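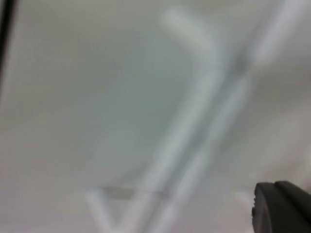 4 min read

Ticket: Drodivon base unit drops connection every evening
Status: Reopened by customer
Site: Hartley, upstairs flat
Provider: Denumetti

Opened 7th November

The connection goes down most evenings and comes back on its own. The light on the base unit stays green the whole time, so whatever that light is measuring, it isn't whether I can load a page. I have already restarted it. I have restarted it so often that I'd like to skip that step if at all possible.

Reply from support

Thank you for contacting Denumetti. Please restart your Drodivon base unit, wait for the light to turn green and run a speed test in the Stullus app. We also recommend keeping the unit away from thick walls, fish tanks and microwave ovens.

Customer update

Restarted. No fish tank. The microwave is in the kitchen at the other end of the flat and nobody was using it.

Stullus says my line is "Excellent" and scores it 77. Out of what? I looked through the help pages and couldn't find a scale. During the next dropout I ran the test again on the laptop, with no page loading in any browser, and it still said Excellent, still 77. Either that's a remarkable coincidence or the app shows the last result when it can't get a new one. I would bet on the second.

Reply from support

Our remote check shows no fault on the line. We have changed your wireless channel to reduce interference from neighboring networks. Most customers see an improvement within a day. We will mark this ticket as solved.

Customer update

Please unmark it. I left things alone for a day as asked and it dropped again after dinner. I'm not convinced by the interference idea, and I wasn't before the channel was changed either. I plugged the laptop straight into the base unit with a cable and it went down with everything else. A neighbor's Wi-Fi shouldn't be able to do that.

I then left a ping running overnight, to the base unit in one window and to an outside address in the other:

- Base unit: answered every time, no loss.
- Outside address: fine until early evening, then nothing for 37 seconds, then fine, then more gaps on and off until I went to bed.
- Overnight: clean.

I can send the full log if somebody is going to read it. 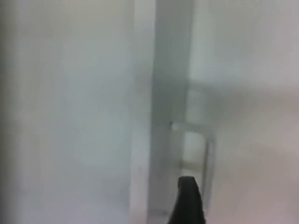 Pale handle, white panel to the left.

Reply from support

Thank you for the log. We suggest upgrading to the Drodivon Plus at a one-time cost of $129. It offers better coverage in larger homes.

Customer update

It's a small flat, and coverage has nothing to do with it. The base unit answers perfectly well. The part that fails is between the base unit and you. I'd want to hear what the more expensive box does differently on that side before paying for it, and the product page doesn't say.

Meanwhile I opened the event page on the base unit (Advanced, then System, then scroll a long way). Each gap in my log lines up with an entry reading "WAN session lost, lease renewal failed." I hadn't seen that page mentioned in any of your replies. Could you pass this one to a person who looks after the network side?

Reply from support, level 2

We can see the failed renewals at our end. Your address pool is nearly full in the evenings. We have moved your line to a different pool. Please restart the base unit once so that it picks up the new address.

Customer update

Restarted, grudgingly. The address has changed, so something was done. No drops for 2 evenings. I've had quiet spells that long before, back in June for instance, so I'm not calling it fixed and would rather the ticket stayed open until the ping log has run for longer. Stullus still says 77.

Contact support | © Denumetti, all rights reserved | Back to top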